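Bultari Finger Sleeves and the Two-Finger Rule Card
Wustholm Workcell Supplies – Grippers – Sleeves and pads
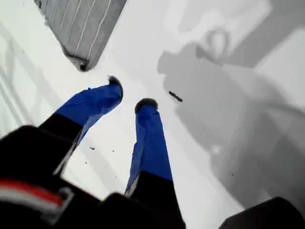 Every cell we visit has a rule about fingertips, and it usually lives in the head of whoever is on holiday. The Bultari pack puts it on a card and supplies the parts to go with it.

In the pack
14 slip-on sleeves
14 tip pads
2 rule cards, wipe-clean, one for the cell and one for the person who loses the first

What the card says
Stop the arm and lock it off before touching the fingers. Paused is a mood, and the arm may change it.
Change sleeves in pairs. One new and one old will grip, but they won't agree about where the middle is.
Check both pads every 300 cycles. Replace any that has lifted or split.
Sweep the work surface between runs. Crumbs get picked up with great precision.
Write the change in the log, with initials. A tick is not initials.

Keisha Rosenthal wrote the wording and Chiyo Hosoda took out the adjectives. The card doesn't replace your own risk assessment – please do one.

Fit
Otitz 2 and Otitz 3 grippers. For the older Castellanos fingers, order the long sleeve.

Delivery
Orders placed by 19th April go out that week. The long sleeve is back in stock in May.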